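To: plasarley-growers list
Subject: Re: Surplus pickup at the Degefa stall

On the list last night, someone wrote:
> Does anyone know if surplus can still be dropped at the
> Degefa stall before noon? I have more than 50 pounds of squash
> and beans and no way to get to Clodholm. Also, do we
> need to bring our own baskets now, or are crates okay?

Yes, drop-off is still open until 11:30 am. After that the van leaves for Trulberg and anything left over has to wait for the next run. Squash is fine. Beans should be picked the same morning if you can manage it, as the last batch was limp by the time it got to the kitchen.

Crates are okay for squash, potatoes and onions. For beans, greens and soft fruit we would like baskets or something else that lets air through. Any woven basket with a firm rim will do. Please put your plot number on a tag and tie it to the rim - tape comes off in the heat. 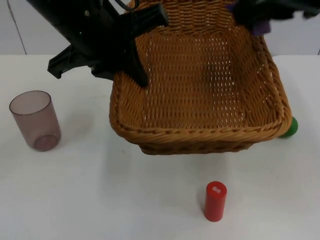 Woven basket, rectangular type.

The total for the season so far is 2,219 pounds, from 54 plots. That includes the early lettuce but leaves out the plums, which went straight to Clodholm and were never weighed. If you have a figure for the plums, send it to me off list and I will add it to the sheet.

We are also short of table space for sorting. Plasarley has offered 2 folding tables through September. They need to be wiped down and back in the shed by evening. Please don't cut on them. If you need to trim stalks, bring a board.
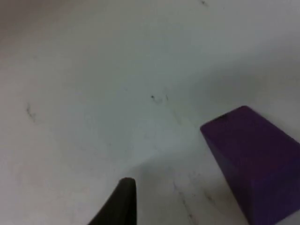

White tabletop, a bit scuffed.

One more thing about the water. The tap by the lower gate is off until the new valve comes in, so rinse at home or use the upper tap. Root crops can come with some soil on them. The kitchen said they would take dry soil over wet carrots, which start to rot in the bag.

For the squash, leave an inch or so of stem on. If you can't make 11:30, post here before 9 am and say which gate you are near. I can usually fit one stop on the way down.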